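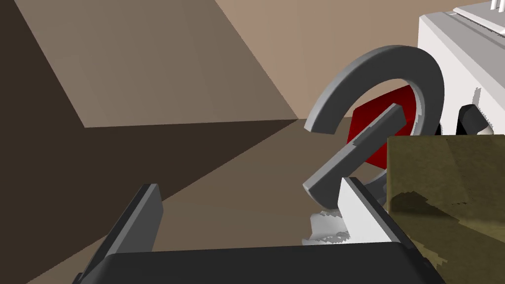 Wrist view, left gripper, cabinet-top task in sim.

16/05/2020
Cabinet task, left arm: contact fault

Picking this up from the March notes, where I had written the fault off as a bad seed. It is not a bad seed. The left arm faults in the same part of the approach whenever the target is on the cabinet top and the planner comes in from the wall side. Symptom as before: the contact solver reports a large penetration between a left finger and the cabinet, the wrist joint torque saturates, and the Flurkent watchdog latches a stop. The arm then holds position until the latch is cleared by hand. The right arm has never tripped it.

Setup is unchanged except where noted. Bimanual model, stock grippers, Trelivik scene build, planner on default margins. Head view and wrist view logged. Right arm parked with the gripper open for the whole series.
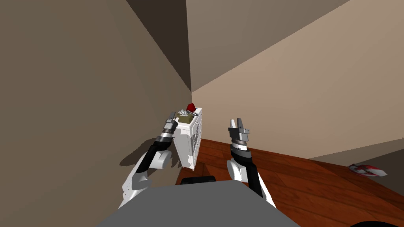 The first suspect was the planner's collision margin. The margin is applied to the arm links and the palm but not to the finger plates, so the planner believes it has clearance that the fingers have already used up. That matters little in open space. It matters a good deal with the cabinet in the corner and the left gripper brought up close to the white tissue on top, because on the far side there is wall and the only free direction left is back toward the robot. Once the finger touches, the correction the solver wants and the correction the planner wants point in different directions.

I enlarged the margin on the finger plates and reran. Result: fewer latches, but also more refused plans. The runs that still latched did so with the same signature, so margin is a contributor and something else is underneath it.

Second suspect was the cabinet collision mesh. Ladi Akpan pulled it up in the viewer and found that the collision hull does not follow the visual mesh along the top edge. It was decomposed with a coarse setting when the asset came over from the Arkow library, and one hull piece stands proud of the visible surface. A finger can look clear in the render and be inside the hull. This explains why I could not find the contact by scrubbing through the video in March. I was looking at visual geometry the whole time. Lesson for me: turn on the collision overlay first.

Ladi also asked whether the small items on the cabinet top were part of it. Tested by freezing them in place, then by taking their collision off. With collision off the latch still occurs. With them frozen it occurs sooner. So they load the finger but do not start the fault.
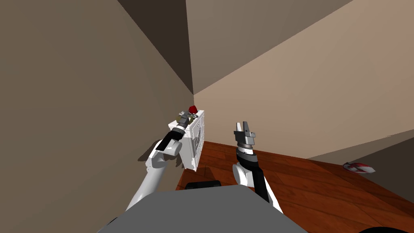
The third item is the one I consider a safety matter, even though everything here is simulated. The watchdog latches on torque only. It does not look at how long the torque has been at the limit, and it does not look at commanded versus actual position. In the log the wrist was saturated for 123 ms before the latch. The controller kept adding to the position error for that whole interval. When the latch is cleared, the stored error is released in one step and the arm jumps. In sim this throws items off the cabinet. The same controller code is what we intend to load on the Hutsuliak bench arms, and I do not want anyone clearing a latch with a hand near the gripper.

Reproduced the jump on purpose by clearing the latch without a reset: 40 runs, jump in every one. With the integrator zeroed at latch time, no jump in the same set.

Changes made today:
- Finger plates included in the collision margin, left and right.
- Cabinet hull regenerated with the fine setting. Old hull kept in the asset folder with the suffix "coarse".
- Integrator zeroed on latch. Clear now also needs the target pose to be set to the current pose.
- Collision overlay on by default in the replay viewer.

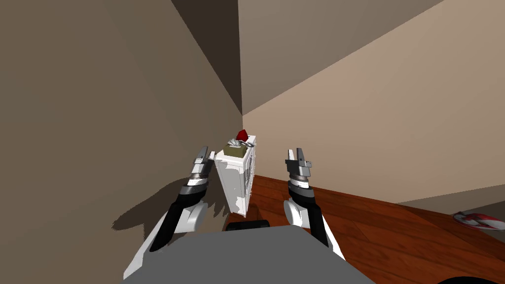 After all of the above, the series was run again from the same seeds. There were 2 latches left. Both came from the planner choosing a wrist flip late in the approach, a separate problem that belongs in its own entry. Neither produced a jump on clearing.

Open:
- Watchdog should time the saturation as well as threshold it. Needs a limit agreed before the bench arms get this build.
- Check the rest of the Arkow assets for coarse hulls. Ladi has the list.
- Wrist flip. Try a joint cost on the last part of the path.
- Correct the March entry. It says "seed" in the cause field and should point here.

Build for the bench arms stays on hold until the first item is closed.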